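Robot Rules for Young Visitors
Dereo Learning Centre, Verndale

Robots that pick things up must follow rules, and so must the people near them.

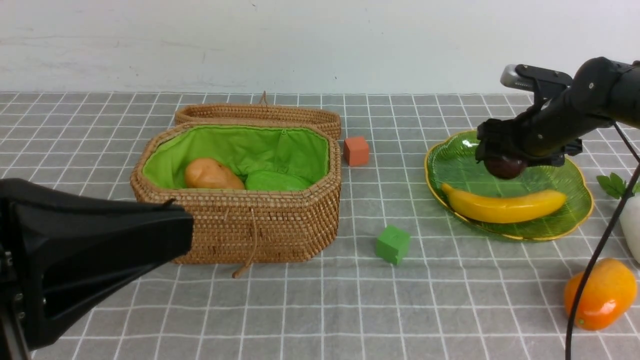 Rule 1. Stay behind the line while an arm is moving. It may not know you are there.

Rule 2. A grown-up must be able to reach the stop button at all times.

Rule 3. Robots must hold soft things, such as fruit, gently. Staff test the grip before each session.

Rule 4. Keep cables clear of the arm. Please do not touch them.

Comments (2)

Curnix class: Can we press the stop button?

mapleowl: My son, 9, now has rules for his toy digger.

Contact Dereo | © Dereo | Back to top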